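オルキエ館内だより　秋の号

電話の席を、白いテーブルに移しました

2025年9月26日　エイダ・カルボーネ（館内係）

みなさん、夏の疲れは出ていませんか。私は先週まで麦茶を飲み続けていたのに、急に朝が涼しくなって、あわてて膝掛けを引っぱり出してきました。毎年同じことを書いている気もしますが、季節の変わり目ですのでどうぞご自愛ください。

さて、今号でいちばんお伝えしたいのは、一階の電話の席のことです。3月の号で「そのうちどこかへ移したい」と書いたきり、春が過ぎ、夏が過ぎ、たくさんの方から「あれはどうなりましたか」と声をかけていただいていました。お待たせしました。ようやく引っ越しがすみました。

以前の電話は、ご存じのとおり奥の棚の二段目にありました。立ったまま首をかしげて話さなくてはならず、メモを取ろうにも紙を置く場所がなくて、私などは壁に紙を押しつけて書いては、あとで自分の字が読めずに困っていたものです（マッツァさんの名前を「マッチャさん」と書き取って、本人に大笑いされたのも私です）。移した先は、角の丸い白いテーブルの上。ベージュの電話機は、くるくると巻いたコードのついた昔ながらの形のもので、受話器は左側、番号のボタンは明るい色で並んでいます。右上には小さな赤いランプがあります。同じテーブルの上、少し離れたところには、緑色に光る画面のついた四角い小さな機器も置いてあります。

床もちょっと見てください。あのあたりは、赤茶色の煉瓦模様の床と、明るい色の板張りの床がちょうど切り替わるところで、煉瓦模様のほうがゆるやかな曲線を描いています。私はここを通るたびに、なんとなく水辺と岸みたいだなあと思うのです。

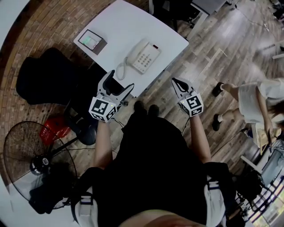
使うときのお願い

むずかしい決まりを作るつもりはまったくないのですが、場所が変わると使い方も少し変わりますので、いくつか書いておきますね。

内線番号はこれまでと同じ216です。名刺や封筒に刷ってしまった方もいらっしゃるでしょうから、番号だけは動かさずにすむよう、フェヴィックスの担当の方にお願いしました。快く引き受けてくださって、本当に助かりました。

話すときは、どうぞ椅子に座ってください。テーブルの左手に黒い事務椅子があります。使い終わったら、テーブルのほうへ軽く寄せておいていただけるとうれしいです。引いたままですと、お茶を運んでいる人がぶつかります。はい、これも私がやりました。

椅子のそばの床には、赤いプラスチックのかごがあります。伝言の紙はこれからここに入れることにしましょう。宛名を大きく書いて、二つに折って、ぽんと入れるだけです。お昼と夕方に私が見て、それぞれの方の机まで届けます。お菓子の包み紙は入れないでくださいね。伝言だと思って、真剣に開いてしまいますから。

受話器のコードは、ときどき受話器をぶら下げて、ねじれをほどいてやってください。巻いたコードというのは、話しながら指に巻きつけたり、右手から左手へ持ち替えたりしているうちに、知らないあいだにひどくこんがらがっているものです。アールツさんは長電話のあとに必ずこれをやってくださっているそうで、見習いたいと思います。

緑の画面の小さな機器は、置き場所を変えずにそのままにしておいてください。拭き掃除のときは、乾いた布でまわりをさっと拭くだけで大丈夫です。

どうしてこの場所になったのか

候補はほかにもあったんです。階段の下、窓ぎわ、それから二階の踊り場。階段の下は落ち着いて話せそうでしたが、背の高いケレアマさんに試しに座ってもらったところ、立ち上がるときに頭をぶつけてしまい、それきりになりました。ケレアマさん、その節はすみませんでした。窓ぎわは冬の寒さが心配でしたし、踊り場は電話のベルが上と下の両方に響いて、どなたの仕事の邪魔にもなりそうでした。

その点、今の部屋は赤い煉瓦の壁があって、その上が白い壁になっていて、天井も白く、明るいのです。電話の最中に小さな字の番号を読み上げたり、相手の言うことを書き取ったりするには、やっぱり明るさがいちばんだと思います。天井の四角い蛍光灯は、この夏にベネデッティさんの店で頼んで掃除してもらいました。覆いを外したら羽虫がたくさん出てきたそうで、私は怖くて見に行けませんでした。
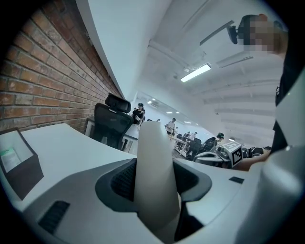

煉瓦の色について、パルンボさんから面白いお話をうかがったので、ついでに書いておきます。あの壁は一面同じ赤だと思っている方が多いのですが、よく見ると暗い赤のものと、だいだい色に近いものとが混じっています。パルンボさんはこの色むらがお好きで、相手を待つ保留のあいだ、好みの煉瓦を探して過ごすのだそうです。それを聞いてから、私も保留音が流れると壁を眺めるようになりました。みなさんのお気に入りの煉瓦があったら、今度ぜひ教えてください。

そうそう、奥へ向かって並んでいる天井の小さな埋め込みの明かりは、蛍光灯とは別のスイッチです。入口の横、二つ並んだうちの下のほうになります。夕方、最後に電話を使った方は、両方とも消してから帰ってくださいね。上だけ消して安心してしまうことが多いようです。

引っ越し当日のこと

作業そのものは、午前中のうちに終わりました。テーブルはもともと二階の会議室にあったものです。マッツァさんとケレアマさんが運んでくださり、私は後ろから「右です、いえ、左です」と言うだけの係でした。階段の曲がり角で一度ぴたりと動かなくなったのですが、いったん下ろして、向きを変えて、お茶を一杯いただいてからもう一度やってみたら、今度はすんなり通りました。お茶の力は大きいですね。

置いてからも、もう少し壁に寄せるか、いや離すかで、しばらくみんなであれこれ言い合いました。床の切り替わりの線にテーブルの辺をそろえたいという意見も出たのですが、なにしろ線が曲がっていますから、どうやってもそろいません。しまいにアールツさんが「斜めでいいじゃないですか」とおっしゃって、そのひとことで決まりました。

費用は、配線の部品代だけで2,326円でした。領収書は事務机の引き出しの、青い綴りのほうに入れてあります。

古い電話帳を探しています

最後にひとつお願いです。前の棚に置いてあった、手書きの電話帳が見当たらなくなっています。表紙に「ラルトロー」と書いた薄い帳面で、取引先の番号が27件、歴代の係の字で書き込んであるものです。番号だけなら調べ直せばよいのですが、余白に「お昼は出ない」「声が小さいので静かに」などと先輩方の細かな覚え書きがありまして、これがなくなってしまうのはどうにも惜しいのです。

机の奥や鞄の底に紛れていませんか。見つけてくださった方は、例の赤いかごに入れておいていただければ、それで十分です。お礼に、家で煮た栗の甘煮を一瓶お渡しします。今年の栗は小ぶりですが、味はなかなかよくできました。

新しい席の使い心地についても、気になることがあれば、内線でも、伝言の紙でも、廊下ですれ違ったときでもかまいませんので、どうぞ気軽にお聞かせください。椅子の高さは横のレバーで変えられます。固いときは、少し腰を浮かせてから引いてみてください。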